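**Interim report to the Rahman Fund, grant 3018**
Student household robotics project, Drendholm College
February 12, 2022
Prepared by Izzati Ginting, project supervisor

## Where we are

The project began in September with nine students. All nine are still taking part. They work in two groups, one on arm control and one on recognising objects, and meet together once a week to run the whole system. The grant agreement set three tasks for the year: opening a door and leaving it open, picking a named item from a shelf, and putting an item back where it came from. The first is finished. The second is in progress and the third has not been started.

Door opening took longer than planned. The students first wrote it as a fixed path for the arm, which failed whenever the robot stopped slightly out of position. Tirta Khoo rewrote it so that the arm looks for the edge of the door before moving, and the group has used that version since. The code is in the shared folder with notes on how to set it up, and Yusri Sumampouw has agreed to keep the notes up to date.

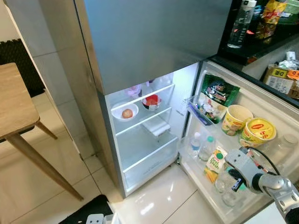 Picking is now the main work of both groups. Our plan in the application was to start with boxes and cans on an open shelf and come to the refrigerator in the last term. The students asked to go to the refrigerator early and I agreed, as it is the setting the final demonstration will use. The door shelves are the harder part. Items there stand close together and differ a good deal in shape: cup noodles and a snack bag in the upper bin, small water bottles, a juice carton and a glass jar lower down. The jar is the item the arm control group worries about most, and they have written a separate, slower approach for it with a lower closing force. Clear objects are also a problem for the recognition group. Their program is much surer of a printed carton than of plain glass, and Amirul Lumenta is collecting more examples of bottles and jars to retrain it. Bowls on the inside shelves have been left for later because the present grip is not suited to them.

## Equipment and spending

The replacement gripper pads from Primine arrived late, which held up the arm control group before the winter break. They have been fitted. We also bought a second power supply and a set of cable clips. The motion planning software is the Werka student licence, renewed for the year at no cost to the project.

Spending is within the budget. We would like to move what remains of the travel line into spare parts, as the visit to the regional workshop was replaced by an online session. A short form for this is attached and needs your signature before we can order.

## Problems

- Robot time is short. Both groups need the same arm, and Khairul Kwok now runs a booking sheet. It has helped, but the recognition group still tends to get the end of the session.
- Two students have examinations soon and will do less until these are over.
- Test records were poor in the first term. People wrote down failures in their own notebooks or did not write them down. We now use one log sheet for every attempt, with the item, the shelf and the reason for stopping.

## Next period

The students will work on picking from the lower door shelf first, then the upper bin. Snack bags will be tried last, as they bend when gripped. Work on putting items back will begin once the lower shelf is reliable enough to repeat in front of visitors. I do not expect to ask for an extension, but the third task may have to be shown with a smaller set of items than the application listed. I would be glad to discuss which ones matter most to the Fund before the students settle on a list.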